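Putting a graphics card in an old tower

Quick version, Signe Myklebust asked for it Tuesday.

Power off, cord out. Lay the case on its side, panel off, board facing up. Touch bare metal first.

Find the long x16 slot – blue on this board. Check its latch is open. Take out the slot cover at the back, keep the screw.

Hold the card by the edges. Bracket toward the rear of the case, line it up over the slot, then push straight down. Dont rock it.

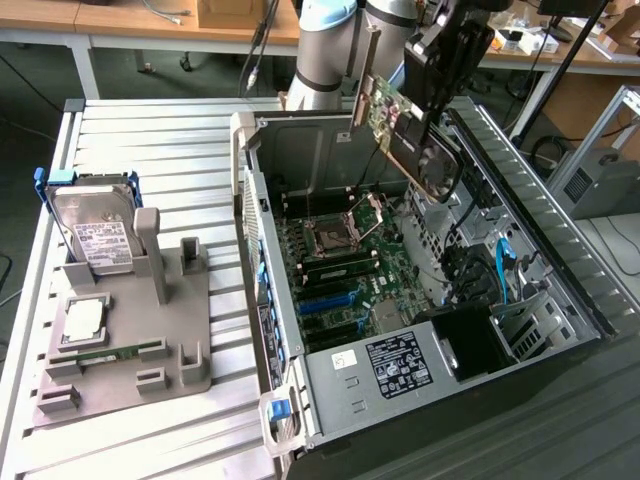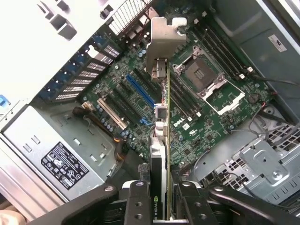
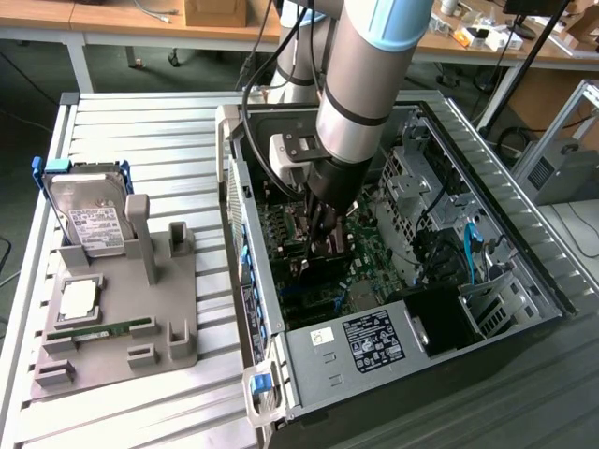
Screw the bracket down. Power lead if your card needs one. Drive and RAM go in after – maybe 8 minutes for the lot.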